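Dustside Workshop: Pegboard Fit-out, Gallery

Dustside is a shared hand-tool workshop of two rooms. The east room was relined with perforated board over the summer, and this page records the fit-out by area, with short notes for members who want to repeat parts of it at home. Layout was drawn by Yoga Raju. Hardware selection and the fixing schedule are by Danang Khoo. Page last revised 31 March 2020.

General notes

The board is carried on horizontal battens packed off the masonry, leaving a clear cavity of 14 mm behind the sheet. The cavity has to exceed the rear projection of the longest hook in use. Anything shallower and the hook tails bottom out on the wall before the shoulder seats.

Batten centres are 300 mm. Wider centres were tried on the first sheet and the board drummed when tools were lifted off. Fixings are pan head screws with washers, driven until the washer stops turning and no further. Overdriving dishes the sheet and pulls the neighbouring holes out of line.

Board edges were sealed before hanging. Faces were left as supplied. Wear shows first at the hole rims, particularly where hooks are moved often, and a browned rim is cosmetic unless the hole has gone oval.

Brackets

Angle brackets are used wherever a load stands off the board: shelf ends, the clamp rail and the saw rest. Each has a base plate that sits flat against the sheet and an upright flange that takes the load. The flange should be square to the board when checked with a small engineer's square. If it leans, look for swarf under the plate before blaming the bracket.
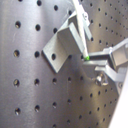
Brackets do not have to follow the grid. A plate with a single fixing hole can be set at any angle, and diagonal mounting is useful where two rails would otherwise clash. The drawback is rotation under load. Yusri Latuheru's rule for the east room is that a bracket on one fixing carries light items only, such as cord, tape and paper templates. Anything heavier goes on two fixings or moves to a batten line.

Check hole clearance before tightening. A base plate that half covers a hole makes that hole useless for hooks, and on a crowded panel the losses add up quickly. Slide the plate until its edges fall between holes, mark it in pencil, then fix.

Where a bracket shades the holes next to it, use a side light. A lamp held low to the sheet picks out the rims far better than the ceiling fittings do. Deburr cut bracket edges with a fine file; sleeves and knuckles find the corners otherwise.

Setting out

The Urnard drawing set lists 3,203 holes across the finished wall. The count comes from the drawing and includes holes lost behind battens. Column references run from the left-hand edge of each sheet and restart at every join. Kyu-ri Ra has the marked-up print in the plan drawer, and changes should be pencilled on that copy first.

At sheet joins, keep the hole pitch continuous across the gap. Use a scrap offcut as a gauge, pinned through both sheets while the second one is fixed. An error here is hard to see on an empty wall and obvious once a rail goes across it.

Outstanding items

Clamp rail: end stops to be fitted. The present rail lets the last clamp walk off when the bench is in use.

Saw rest: the felt lining has been ordered in a darker grey to match the remainder of the wall.

West room: relining is planned for October, subject to the electrical work at Manurung finishing first, as the same crew is doing both jobs. The Wustelberg shelving stays where it is until then.

Labels: Zane Liepiņa is cutting a new set at the larger letter height. Old labels can come off now. Warm the adhesive with a hair dryer and peel slowly, or the face of the board will lift with it.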